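The Quiet Return of the Shared Workshop

A growing number of towns are finding new uses for rooms that once stood locked after business hours

118 shares | 6 comments

When the public library in Callutport closed its map room, the town council had to decide what to do with a long, well-lit space that few residents had ever entered. The council chose to open it as a shared workshop, where any adult with a library card may reserve a bench by the hour. The room now receives more evening visitors than the reading hall beside it. 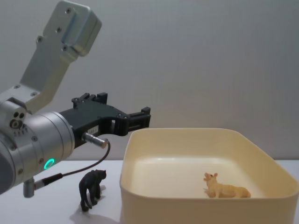
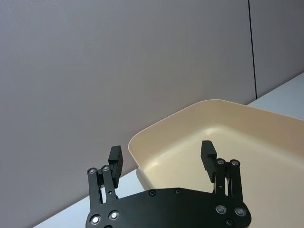 A Membership Built on Library Cards

The Callutport workshop registered 1,478 members in its first year. Many had never owned more than a screwdriver and a hammer. Under the rules adopted by the council, there is no fee for the first two hours of any visit, and members are asked to complete one short safety class before making a reservation. Classes are held on Thursday evenings and are limited to six people.

The council had expected the greatest demand to come from hobbyists. Instead, the most common reason given for a visit was the repair of something already owned, usually a lamp, a chair or a small kitchen appliance. Requests for help with sewing machines were frequent enough that the library added a separate sign-up sheet for them in May.

Different Towns, Different Terms

Other communities have taken a more cautious path. Gremcombe, which has a smaller population and an older library building, offers bench time on weekends only and charges a deposit of $5. Its program is managed under contract by Nemon, a regional firm that also handles insurance and the upkeep of equipment. The arrangement has relieved the library staff of duties for which they were not trained, although some residents have objected to the deposit at public meetings.

The Pacheco Center, a former vocational school, has placed its emphasis on storage. Members may leave unfinished work on numbered shelves for up to three weeks. The policy has proved popular with furniture restorers, whose projects can seldom be completed in one visit, and there is a waiting list for the larger shelves.

The Question of Hours

Staffing remains the largest expense in all three programs. A room with tools in it must be supervised, and evening supervision costs more than daytime coverage. Callutport has so far met the cost from its general library budget. The council will review that decision in the fall, together with a proposal to close the room one hour earlier during the winter months.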